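Sign up to the Petent newsletter for one email a month. We use cookies to remember that you've already said no.

The fourteenth floor, April

Petent looks after serviced flats, 56 of them in this building, and until last spring every one was turned round by people with trolleys. Now the people with trolleys share the lift with a machine called Xaba, which tidies, fetches and carries, and has the right of way because it won't budge. I spent a morning with the housekeeping team to see what's left for everyone else to do. Plenty, as it happens, though a fair amount of it is waiting for Xaba to come out of a doorway. 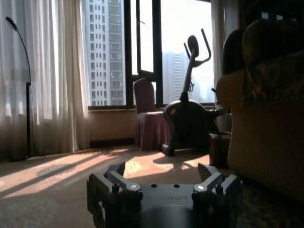 Words and gallery: Kamrul Weerakoon, workplace correspondent

Xaba's view of a living room with the morning sun on the carpet. An exercise bike by the window, a chair in a pink skirted cover next to it, and a gripper ready for whatever has been left lying about.

Striped sunlight is a sore point on the team. Xaba slows down for the dark bands in case one of them is a step, and on a bright day it can cross a carpet at the pace of a bride. Vittoria Morelli, who has run the floor for years, draws the curtains first when she's in a hurry. Drawing curtains for the robot is not in her job description. She has asked for it to be added, with the money.

Her old round was 14 flats a shift. The number hasn't changed, but the work inside it has: less bending and lugging, more checking and a great deal more typing. Her back is better, she told me, and her temper is worse.

Every flat now ends with a form on a tablet. It has 30 boxes, one of which asks whether the robot was "well supported today". There is no box asking the same about the housekeeper – Vittoria looked.

Chair covers stay with the humans. Pleats need straightening by somebody who minds whether they're straight, and so far that's a person with a lint roller and strong opinions about tenants' dogs.

The night shift went from five people to two. One retired, one moved to the front desk, and one trained as Xaba's minder, a post that pays a bit more and involves being rung at 4 a.m. by a lift. The two who stayed say it's quiet. They don't say it as if it were a treat.

Petent says the team has got back 440 hours since the trial began. I asked four people on the floor where the hours had gone and got four shrugs, one of them quite eloquent.

Next month Xaba moves down a floor, where the flats are smaller and the sofas, I'm told, are bigger. Vittoria is going with it. She has already been in to measure the doorways.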